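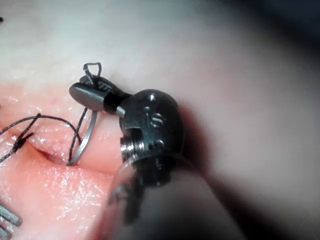
Suturing practice, notes for the bench sessions

Welcome back, everyone. These are the notes I promised, typed up from what I mumble at the front of the room, so bring a printout (or your phone, I don't mind) and leave the textbook in your bag. We're doing plain closure of a straight wound on the Dundumetti pads. No fancy patterns yet!

Sign your pad out under unit code 3156 and write your bench number on the tray. We meet in room 232, and I give the talk at the start, over 25 minutes if you ask good questions, and then the rest of the time is yours.

Hold the needle in the middle third or a touch further back, never right at the swage where the thread joins on. Go in with the point square to the surface and let the curve do the travelling. If you push in a straight line you'll tear the pad, and you'll feel it go, a sort of gritty give. Turn, let go, pick the needle up on the far side, turn again. I still say "turn, don't shove" under my breath after all these years.

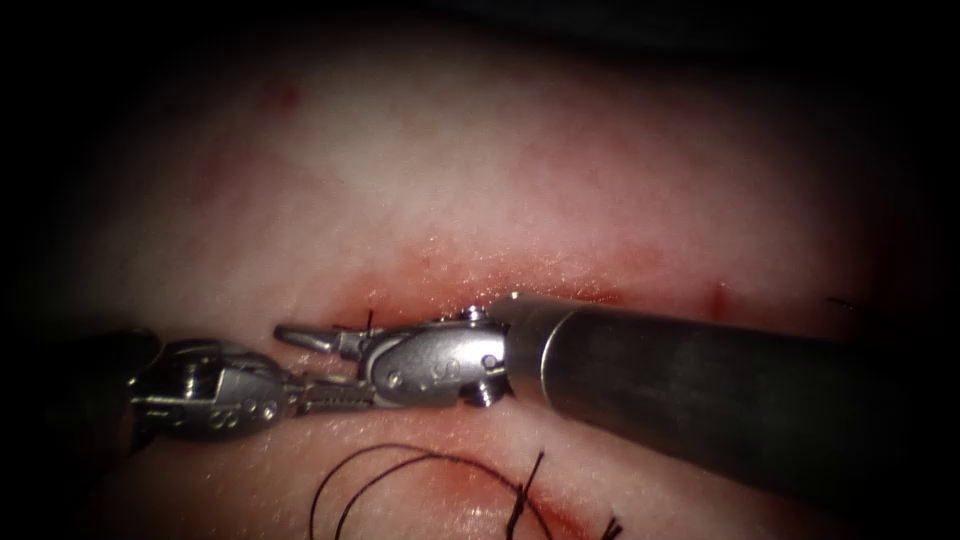
Page last changed: 1 Mar 2020

Now, edges. You want the two lips of the wound meeting, with a tiny bit of outward roll, and you don't want them strangled. Most of you pull far too hard on the first throw. I did too, and my first pad looked like a badly laced footy boot. Take the same depth on both sides, and the same distance back from the edge, and the edges will mostly sort themselves out. If one lip is riding up over the other, your bites are uneven. Take the stitch out and do it again, there's no prize for finishing first.

For marking I look at spacing, depth and your knots, in that order. You need 6 finished stitches on the one wound. The Joubert sheet has the boxes I tick, and it's on Gistden with last July's version, which you can ignore.
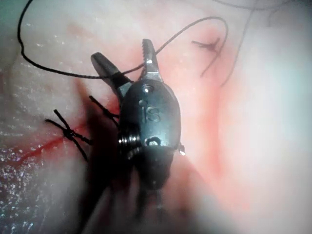
Loose thread causes more grief in my classes than the needle ever does. People leave a great long tail, it wanders off over the pad, and then they tie it into the next stitch without noticing. A big loop swinging out to one side and back over the work, like the black one above the open jaws, is fine while you're getting your next grip, but know where it's lying before you close on anything. Draw the slack through slowly, keep the colour of your thread well away from the colour of the pad (black on pink is easy on the eyes), and trim the tails once the knot is down.

Before next session, read the Reltitz chapter on square knots and practise them on a bit of string at home. Used pads go in the grey tub by the sink, needles in the sharps bin, counted out loud to your bench partner.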